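Newsletter - 2 December 2019

Quick one this month, I'm on deadline and the kettle's been on twice without me pouring it.

THE SALT WARDEN IS OUT (nearly)

So. Book three of the Pokow Harbour series is finished, edited, proofed, and goes up for sale before Christmas. Ebook first, paperback when the proof copy stops arriving with the spine text upside down. Third proof now. I've written to them. They've written back. We are all being very polite.

For anyone new here: the series is set in a harbour town where the drowned come back if someone on shore still owes them something. Money, a promise, an apology, whatever. Most of them collect and go. Some don't. Book one was Ilse and the ferryman, book two was the lighthouse keeper and the man who'd been dead longer than the lighthouse. Book three is Chala's, finally. Yes I know. I've had the emails.

Chala is the warden who walks the tideline and sends the drowned back, and she's been grumpy in the background for two whole books. Now a man walks up out of the water on the coldest night of the year, perfectly civil, and says she's the one who owes him. She's never met him. Or thinks she hasn't. He won't say what the debt is, only that he's in no hurry, and can he please sit by the stove.

He's called Merrin. He can't cross running water, he can't eat salt, and he's annoyingly good at mending nets. It's slower than the last one. More talking, more weather, a lot of soup. The love story doesn't properly get going until they're stuck in the customs house together, and then it goes rather quickly. Heat level same as book two, if you lend them to your mum you'll know what that means.

Happy ending. I always say so up front because people ask. Nobody's dog dies. There is a goat and the goat is fine.

Final count is 547 pages in paperback. I did try. I took out a whole subplot with the harbourmaster's brother and it still came out longer than the first two. The subplot may turn up as a short story in spring, depends if I can stand to look at it again.

ADVANCE READERS

Thank you to everyone who put their name down. 167 of you this time, which is more than I'd planned for, so if your copy came late that was me sending them out in batches and losing track of the batches. If you still haven't got yours, check the junk folder then reply to this email. Don't message me through the website, the form is broken again and goes nowhere.

Reviews are welcome any time from release day. Long, short, one line, all good. Please don't give away who Merrin is in the headline of the review. In the body with a warning is fine.

Early notes have been coming in since November and they're kinder than I deserve, mostly. A split over chapter 31. I knew there would be. Half of you think Chala should have opened the door and the other half think she should have nailed it shut.

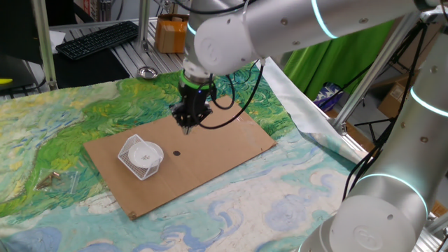 Bautista Olivares wrote in to say she should never have opened it, that she'd spent two books telling other people not to and he'd felt properly let down by her, had to put the book aside and go and do the washing up. Then picked it up again before the plates were dry, he says, and by the end of 32 he'd forgiven her but not Merrin. He'd also like to know why the bell doesn't ring that night when it rings for every other drowned man in the series.

Good question. There's an answer and it's in the book, but it's one line and easy to miss - look at what she does with the rope back in chapter nine. I wondered about making it plainer and my editor said leave it. Left it.

On the door: I wrote it both ways. In the shut version they talk through the wood till morning, and I liked that a lot, but then she's safe and he's cold and nothing has cost her anything. So she opens it. Sorry Bautista. If enough people want the shut version I'll put it up as an extra for subscribers, needs a tidy first, there's a bit where he has three hands.

AUDIO

Books one and two are being recorded. Tarık Akyol is reading both and I've heard the first four chapters, and his ferryman gave me actual goosebumps. Ilse's a bit drier than in my head and I think it's better that way. He asked how to pronounce Plelton and I had to admit I've been saying it two differnt ways for years. We've settled on PLEL-t'n. Go back and correct yourselves.

No date for the audio yet. When I know you'll know.

WHAT I'M READING

Not a lot, see above. One very long thing about a witch who inherits a canal boat, which I'm enjoying in bits of ten minutes. And rereading old ghost stories in the bath, the sort where a man finds a whistle and really ought to put it back. I always want someone in those to fall in love with the ghost. Probably explains the last few years of my life.

If you've got a good cold-weather paranormal to reccommend, send it over. Preferably ghosts or selkies. I'm full up on wolves. No cliffhangers please, I haven't the nerves.

BOOK FOUR

Started! 400 words, so don't get excited. It's the bellringer. That's all I'm saying, other than that she can't hear the bell and there's a reason. Working title is Flemero, after the rock at the harbour mouth where the boats go down, but titles never survive and that one's hard to spell. Suggestions to the usual address.

I had meant to have an outline by now. I have a map, a list of names and a page that just says "WHO PAID THE BELL FOUNDER???" in capitals. Past me clearly thought that was important. No idea.

ODDS AND ENDS

Signed bookplates - still have some. Send your postal address, and say who it's to. UK only for now, overseas in the new year once I've worked out the customs labels.

The box set of one to three will happen but not before summer. Please stop waiting for it, the first two are cheap at the moment.

Somebody asked if you can start with book three. You can, you'll just be confused about the lighthouse for a while. I'd start with one.

And the character art page has moved, it's under Extras now. Chala's hair is still the wrong colour on it. She's grey. She's been grey since page one of the first book and I will get it changed.

Right, back to arguing about spines. Next newsletter when the paperback's up, or in January, whichever happens first.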